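Speaker notes: Writing shorter emails, and why mine used to be so awful
Version for the January meet-up at Urnside, upstairs room, 7.30pm start

Slide 1: Hello

Wait for people to sit down. Say thanks to Pirjo Hirvonen for asking me (she asked me last year as well and I chickened out, mention that, it usually gets a laugh).

Who I am: I look after bookings at Grewal, which means I write emails all day long and get even more of them back. I'm not a writer or a trainer. I just got told off once, and it stuck.

Slide 2: The email that got me told off

Read out the first paragraph of the original. Do it slowly. It's 336 words long and the question is in the second to last line. The question was "can we have the hall on the later date?"

Bjarke wrote back with one word, and the word was "What?"

Pause here. Let them read the rest on the slide. I've taken the customer's name out but everything else is as I sent it, including "please do not hesitate", twice.

Slide 3: What I was up to

I was writing the whole story in the order it happened to me. First I rang so-and-so, then she was on holiday, then I tried the other number... I wanted people to know I'd tried hard! Ask the room: who else does this? Put my own hand up first, or they won't.

Also the softeners. Just wondering if, I was hoping that, sorry to be a pain. I searched my sent folder for "just" and got 1114 results. Show the screenshot. Don't dwell on it, it's embarrassing enough.

Slide 4: Put the question at the top

This is the main bit of the talk so don't rush it like last time.

Before and after, using the hall email. The after version is 23 words. Read both. Then say that I still write the long one quite often, I move the last line to the top and then start cutting from underneath. Some days I leave a fair bit of the story in because the person likes a story. Halldóra Kárason does, she told me my emails had gone cold, so hers have gone back to being long and we're both happy.

If someone asks about email versus ringing up: ring if it's bad news. Leave the longer answer for the pub.

Slide 5: Subject lines

"Quick question" is banned in our office now. So is "Update". Show the list of subject lines from one week in Þórey Þrastardóttir's inbox (she said yes to this, check she's still fine with it if she's there on the night). Ask people to shout out which one they'd open first. Last time they all picked the one about cake.

Stretch break, two minutes. Windows open if it's stuffy. Drink some water!

Slide 6: Have a go

Hand out the Pelard letter, one between two. It's 300 words and they've got five minutes to get it under fifty. Walk about a bit, don't hover. Pierina Martinelli has the spare pens.

Get two or three pairs to read theirs out. If it all goes quiet, read mine, which still has a "just" in it.
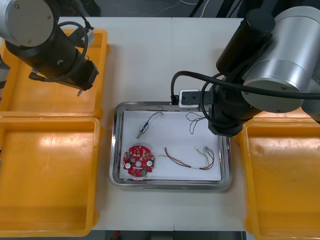 Slide 7: Questions

Repeat each question back so the people by the door can hear. Finish by nine, they need the room.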